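Prorix Refurbished Office Desktop: Review After Taking It Apart

Posted Sep 21, 2022

I bought this desktop to use as a file server and a second machine for light work. It is one of the refurbished office towers sold under the Prorix name, shipped from the Buenaventura warehouse. I ordered the barebones version, which comes with no processor and no memory, because I already had both in a drawer from an older machine. This review is mostly about what it is like to work inside the case. Speed depends on the parts you put in, so I won't spend much time on that.

Packaging was plain. Brown box, foam end caps, a power cord, and a single sheet of paper with a parts diagram that does not match the case very well. The outside had a few scuffs on the top panel and a sticker mark that came off with rubbing alcohol. The listing said "light wear" and I think that's fair.

The side panel comes off with one latch and no tools. Once it is off you get decent access to the motherboard, but the upper part of the case is crowded. The power supply leads are longer than they need to be and the factory tie holds them in one thick bunch. I cut the tie and made two smaller bundles. That took longer than putting in the processor.

The processor socket is the usual kind with a metal frame and a wire lever. Lift the lever, open the frame, set the chip in, close it all up again. The lever on mine was stiff on the way down but it seated properly. Clean off any old thermal paste on the cooler before you mount it. The one I got had a dried gray ring that needed a few passes.

Drive bays are the best part of the design. The cage is sheet metal and the drives are held by blue plastic latches, so you can swap a drive without hunting for screws. Blue seems to be the color for anything you are meant to touch, and after a few minutes I stopped looking at the diagram and went by that. 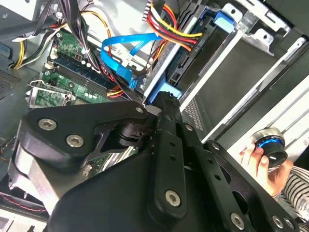
The latches need a firm push. They are plastic and the machine is old, so I would not work them back and forth more than necessary. I have had mine open and closed plenty of times while testing drives and nothing has cracked. The bent tabs on the cage are another matter. The edges are not rolled over, and I got a small cut on my thumb reaching behind the cage for a power connector. Wear gloves if your hands are large.

Cable routing for the drives could be better. The SATA cable has to cross the board to get to the cage, and it passes close to the memory slots. I put the memory in first and connected the drive last, and I'd suggest the same order. If you do it the other way you will be holding the cable out of the way with one hand.

For storage I used a Plullus hard drive I already owned. It was recognized on the first boot with no changes to the BIOS. The clock battery was dead, so the date was set to January of some year long past until I put in a new one. A seller of refurbished machines should replace that before shipping.

I copied over my photo archive, 3,805 files in 146 folders, and had no errors. The machine was quiet during the copy apart from the drive itself. The fan gets louder at startup for a few seconds and then settles.

I also looked at the Ultach barebones tower before buying. It is smaller and newer, but it only takes laptop-size drives and the cage is held in with screws. For a machine that sits on a shelf and never gets opened it would probably be fine. I change drives often enough that the latches decided it for me.

Things I liked: tool-free side panel, drive latches, standard connectors, price.

Things I didn't: sharp edges on the cage, dead battery, poor diagram, too much cable for the space.

I would buy it again at the same price. Add the cost of a clock battery and some fresh cable ties, and allow an evening for putting it together.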